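Notes on damask and velvet upholstery, revised 21 September 2023

Most damage to patterned woven covers comes from cleaning, and most of that from too much water. Treat the fabric dry first.

**Weekly**

- Vacuum with the soft brush head on low suction. Work along the pattern, then across it.
- Lift loose cushions and clean the seat join with the crevice tool.
- Turn seat cushions if the covers are the same on both faces.

**Velvet arms and trim**

Brush in the direction of the pile only. Crushed patches recover with steam held 100 mm off the surface, followed by brushing once the pile has cooled. Do not press. Tassels should be combed out with the fingers; a vacuum head will pull the cord from its stitching.

**Spills**

1. Blot at once with plain white tissue. Coloured or printed paper can transfer dye.
2. Use a fresh piece for each press and work from the edge inwards.
3. Mix 200 ml of cool water with two drops of clear washing-up liquid. Test on the back of the skirt.
4. Apply the foam only, with a sponge, and blot again.
5. Leave for 40 minutes before judging the result.

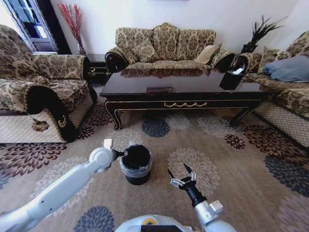
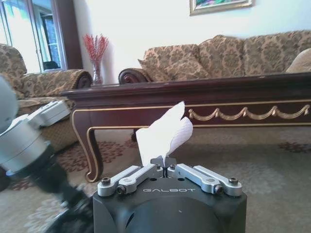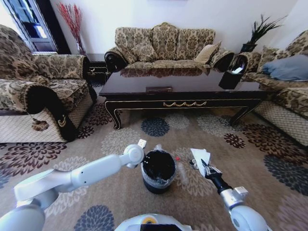
Grease needs a different method. Cover the mark with cornflour, leave overnight and vacuum off. Two applications are normal on a heavy weave. Jade MacPherson uses talc instead, which works equally well on pale ground but leaves a bloom on dark velvet.

**Skirts and rugs**

Skirts collect grit from the rug and wear through at the hem. Pin them up before vacuuming the floor. Check the hem tape each September and restitch any length that has dropped, using polyester thread in the ground colour.

**Lacquered tables**

Dust with a barely damp cloth, then a dry one. Silicone polish drifts on to nearby fabric and attracts dirt, so apply any polish to the cloth, well away from the seating. The Runirach paste wax is suitable; the Gudov spray is not.

Keep a note of the fabric reference. Ours is Mandagi 1194, and the spare metre is in the linen cupboard.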